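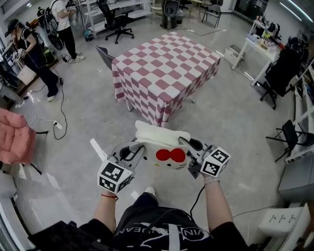 Hello Kitty, red bow and all, with the checkered tablecloth behind her.

I have a weakness for pink gingham, or checks, or whatever we're calling it this year. Put a pink-and-white cloth over any table with metal legs and I start wondering where the cake is. My cousin Consuelo Serrano says this is why my apartment looks like a picnic that never got rained out. She owns one gray couch and no cushions, so I take her notes lightly.

The plush is the other weakness. I gave away 63 stuffed animals in August — boxed, labeled, driven across town by a very patient Fulgencio — and swore that was the end of it. Then a white cat with a yellow nose the size of a lentil comes along and I'm back to clearing a shelf.

My rule used to be that soft things live on the bed and nowhere else. It lasted until I ran out of bed. After that I tried a hanging net from Lisach, which sagged so badly that everyone in it looked seasick. 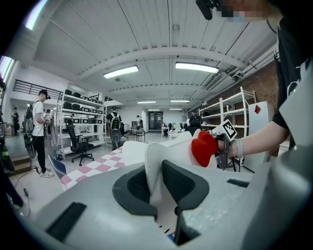
Red is the trouble when it comes to washing. A white plush with anything red stitched on gets cold water and a cloth in my house, never the machine. I learned this with a bear from Beltrán who went in white and came out the color of canned salmon. He's still on the windowsill. Hanne Kárason calls him "the ham."

The tablecloth question is still open. Mine has a coffee ring near one corner, and I've been hiding it under the fruit bowl since spring. I should buy another, probably a longer one, so it covers more of the legs.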